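Subject: Re: crawfish lunch – table and cleanup

Gordon, short answers, on my way out. Laying it out on a mat works fine, pile in the middle and the tomatoes in thier own tray beside it. Paper bag at the right end for taking things away. 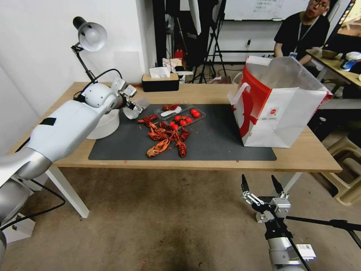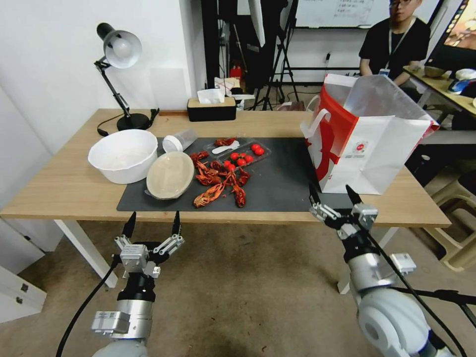
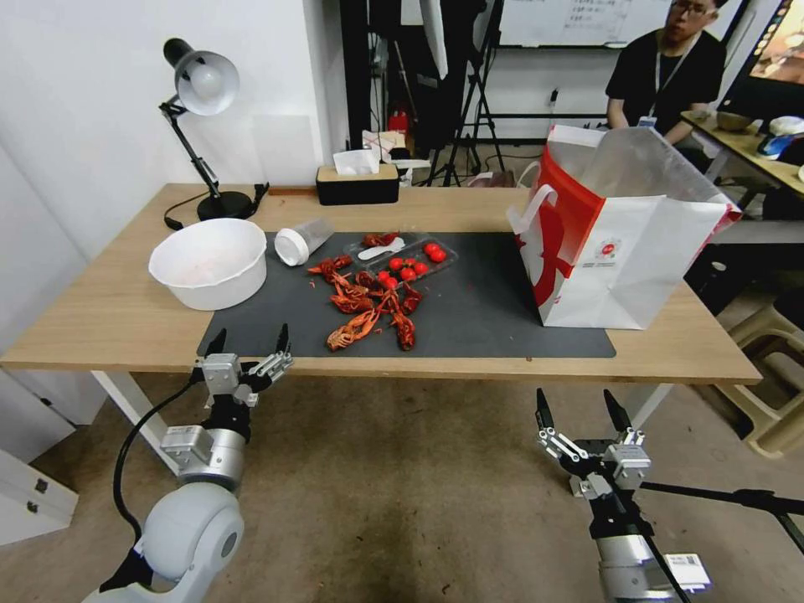
CLEANUP

Start with the shells. Claws and legs first, they hook on everything, then sweep the small bits together. Line the bag before anything wet goes in. Tomatoes get a lid and go in the fridge, spoon out first – no one wants it in there.

Mat last. Shake it over the sink, warm water and dish soap, then lemon if it still smells. Stand it up to dry, don't roll it. Move the lamp before you wipe the wood, the cord drags through everything otherwise.

Shells go out the same night. Not the kitchen can!! We did that in October and the hallway stank for 5 days.

Still need from you: who has the big Stedard pot, and are we ordering from Cabrera again or the other place. Some 68 people on this list, somebody must have the pot.

More tonight if I get a minute.

On Feb 2, 2021, Gordon McIntyre wrote:
> Quick one for the list. My wife wants to do crawfish at home
> and I'm worried about the table, it's bare wood and I only
> finished oiling it last month. Is newspaper enough or do you
> all use something under it? Last time the ink came off on
> everything.
>
> Also what do you do with the shells. Our pickup isn't
> until Friday.
>
> And do you serve anything cold with it? Kids won't
> touch corn.
>
> Gordon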